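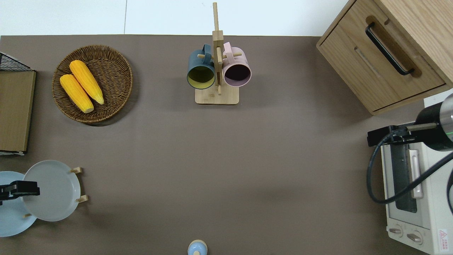 Guides > Collecting demonstrations > Kitchen table tasks

Last updated: April

4. Recording the plate task

This section covers one recording session on the two-arm table. It assumes you have finished section 3 and that both arms answer to the leader handles. If either arm lags or jerks, go back to 3.2 before you record anything.

4.1 Laying out the table

1. Put the larger items around the edge and leave the middle of the table clear. Both arms need that space.
2. Stand the two plates on edge in the wooden rack at the lower left, with the grey one in front of the light blue one.
3. Put the basket with the two corn cobs at the upper left, and the mug tree near the top centre with one mug on each side.
4. Check the head camera view. The basket, both mugs and the grey plate should all be fully in view. The blue plate may run off the side.

Note: The corn and mugs are not used in this task. Leave them out anyway - the model has to learn to ignore them.

Caution: The right arm's cable loops down in front of the toaster oven. Keep the oven door shut while the arms are powered.

4.2 Recording an episode

1. Open Obi on the operator screen and choose the task "plate, left arm".
2. Type your name as the operator. Nesrin Tokgöz sorts the files by this field, so spell it the same way each time.
3. Bring both arms to the start pose and press Record.
4. Move the left gripper to the rim of the grey plate and close it slowly. Stop closing when the plate begins to tilt with the fingers.

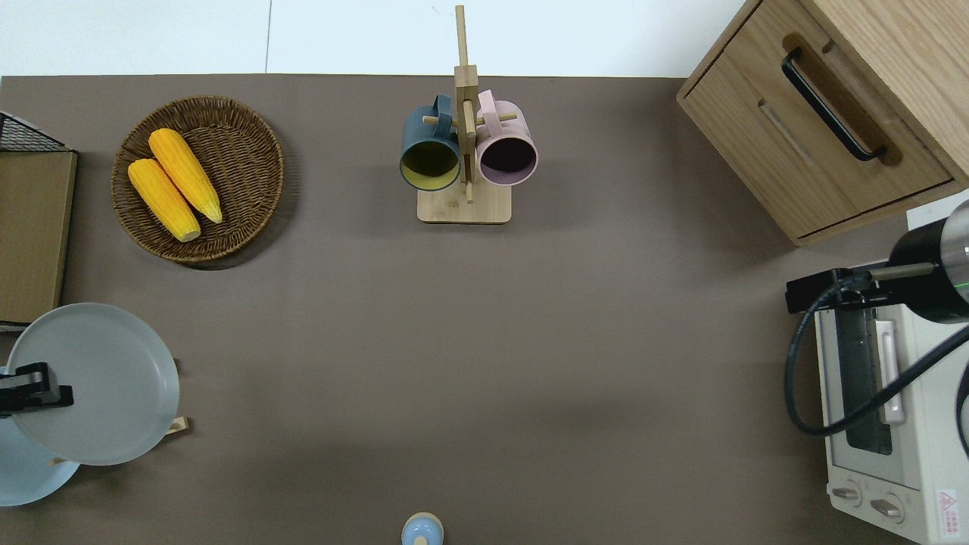
5. Wait for a count of 2 before you lift. Episodes with no pause here have been hard to label.
6. Lift the plate clear of the rack, carry it to the middle of the table and lower it flat.
7. Open the gripper, return to the start pose and press Stop.

Keep the right arm still throughout. An episode should last about 33 seconds. Obi drops anything over 55.

Caution: Do not pull sideways while the plate is still between the pegs. If it sticks, open the gripper and press Discard.

4.3 Between episodes

1. Put the plate back by hand with the arms paused.
2. After every 10 episodes, turn the basket a little or swap the mugs over, then carry on.
3. Mark failed grasps as "failed". Do not delete them. Beril Polat uses them for the recovery set.

For uploading, see section 5.

Questions about this guide: Mervyn Inskip, Plundgate lab desk
© Prindine. Back to top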